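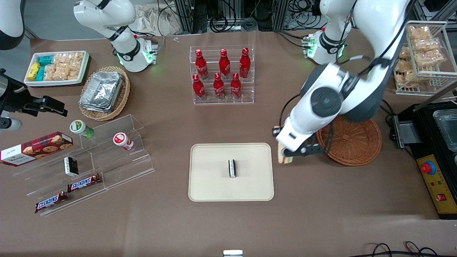

3.2 Snack tables and how they were laid out

Shared snack tables are common in offices, waiting areas and community centres, but few studies describe how the food on them is arranged. Most earlier work looks at what is on offer and at what price. We were more interested in where things sit, what they sit in, and whether a person has to reach past one item to get to another. Figure 2 gives an idea of a crowded layout: snacks and drinks share a brown tabletop with display stands, and a round woven basket takes up its own patch of table.

The study used tables at four workplaces, which we call Gider, Colau, Iturra and Pletard. Gider and Colau are offices where most staff are at a desk all day. Iturra is a printing plant with two shifts, and Pletard is a call centre. All four already had a free snack table before the study, paid for by the employer, and we did not change who did the ordering. In total, 213 employees agreed to take part and filled in the opening questionnaire. Of these, 109 worked at Gider, and the site is weighted down in the pooled results for that reason (see Section 4.1).

Each table went through two layouts, and each layout was kept for 21 working days. In the open layout, packaged snacks were laid flat or stood in shallow baskets, with drinks mixed in among them. In the raised layout, the same products were moved onto stands at the back of the table and the drinks were grouped at one end. Gider and Iturra began with the open layout, Colau and Pletard with the raised one. The product list stayed the same throughout, apart from a flavoured sparkling water that the supplier stopped carrying in the second week at Colau. It was replaced with a plain one and both are coded as unsweetened drinks.

Stock was recorded twice a day, at 8:30 a.m. and again at 3 p.m. At Iturra a third record was made at 10 p.m. to cover the evening shift. The person restocking the table wrote down how many of each product had been added and how many were left, using a printed sheet kept in the supply cupboard. Items that had been opened and put back were removed and counted as taken. Each site held some 200 individual packages at full stock, though Pletard often ran below that near the end of the week and we have marked those periods in the data.

3.3 Questionnaire measures

The opening questionnaire asked how often people used the table, what they usually took, and whether they had brought a lunch from home that day. A short follow-up was sent at the end of each layout. It asked people whether the table seemed to have more food, less food or the same amount as before. This question was included because a full-looking table can make people feel freer to take something, even when the number of packages has not changed.

We also asked about reach and comfort. Several people in the pilot had told us that stands made the back row hard to get at, particularly when someone else was standing in the way. The final wording was "I could easily get to the item I wanted", answered on a five-point scale. French versions of both questionnaires were available at Pletard, and were checked by a second translator.

3.4 Limits of the layout comparison

The two layouts differ in more than height. Moving drinks to one end also shortened the lineup at busy times, and we cannot separate that effect from the effect of the stands. Table size varied as well. The table at Colau was narrow and pushed against a wall, so people could only come at it from the front, while the one at Gider could be used from all sides.

Stock records tell us what left the table. They do not tell us who took it, or whether it was eaten at work, carried home to the kids or forgotten in a drawer. We therefore report packages taken per employee on site, and avoid the word "consumption" in the tables that follow. Staff on site was taken from door pass records at three of the workplaces and from the shift roster at Iturra – the roster does not capture early departures, so the Iturra rates may be slightly low.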